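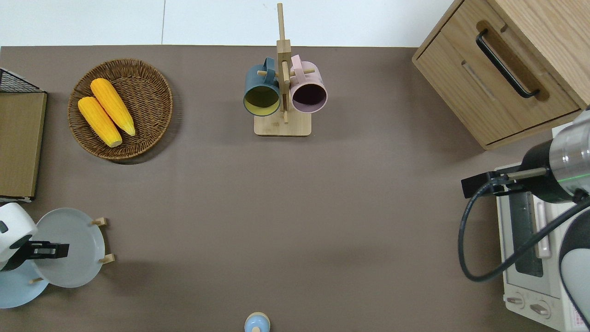 *The kitchen table at Tarau, from above the plate rack and the toaster oven.*

## 3332 plates later

Tarau has put out its summer update on teaching two robot arms to do kitchen chores, and the headline figure is 3332 recorded demonstrations. It's a big number and it has already been repeated in a couple of places as though it were a result. I'd like to slow down a bit before we all get on board.

A demonstration, in Tarau's sense, is one run of a chore with a person steering the arms by remote control while everything gets logged: joint positions, gripper opening, camera views. The recordings are then used to train a policy that is supposed to do the chore with no one at the controls. Kieran Cropper, who runs the sessions, says a good operator gets through a plate in 22 seconds. I've watched him do it and I believe him. I also watched a first-timer take several goes at getting the fingers over a rim, and those attempts were binned. Whether they should have been is a fair question. A policy that has only ever seen tidy grasps has no idea what to do after an untidy one, and the update says nothing about how many runs were thrown out.

Then there's the table. It's a nice table. The corn lives in its basket, the mugs hang on their tree, the plates stand up in a wooden rack with plenty of room for a gripper to come down from above. Nothing is greasy or stacked six deep, and there's no tea towel dumped over the lot. My own kitchen has never looked like it. Hajar Ait Brahim, who did much of the steering in September, told me the layout gets shuffled between batches, "but shuffled by people who know what the arm can reach." I appreciated the candour.

Putting a plate away is harder than it sounds, and I don't want to be unfair about that. The rim is thin, the rack has pegs in the way, and the operator feels nothing through the controls. Tracey Hartley reckons most of the skill is in the last little bit before the fingers close, and that hand-guiding (grabbing the arm and moving it yourself) would teach it faster. Tarau tried hand-guiding for 3 weeks and went back to remote control because the operators' hands kept turning up in the camera views. Fair enough, though I'd have liked to see the two compared on the same chore. 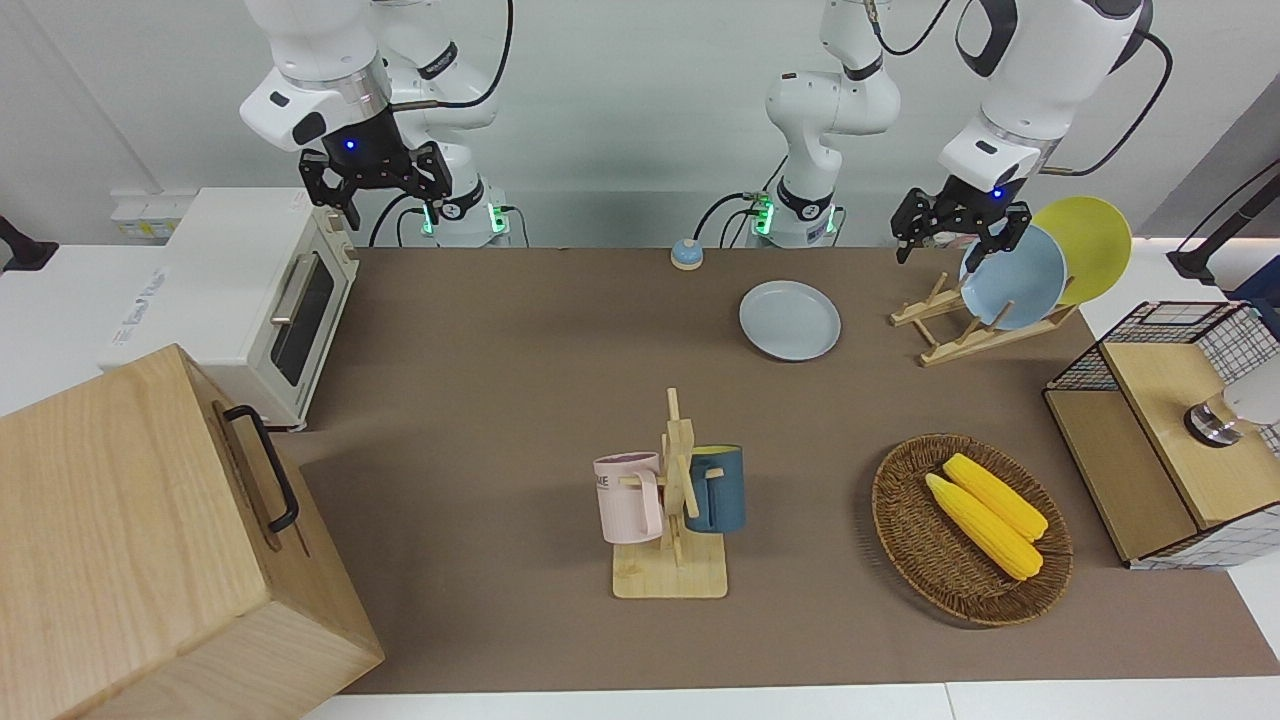 ### What we've asked for

We wrote to Tarau on January 8, 2023 with a short list:

- success rates for the trained policy, with nobody steering, on crockery it hasn't met before
- the number of discarded runs, and who decided
- how the 3332 splits across the 13 operators, as a policy trained mostly on Kieran's wrists is a policy about Kieran

Ryan Staniforth has promised a reply to the first two. On the third he said the split was "uneven", and left it there.

Members who have steered for Tarau or for the Nasrallah group are welcome to write in. We'll print letters from the unconvinced and the convinced alike, names withheld if you ask.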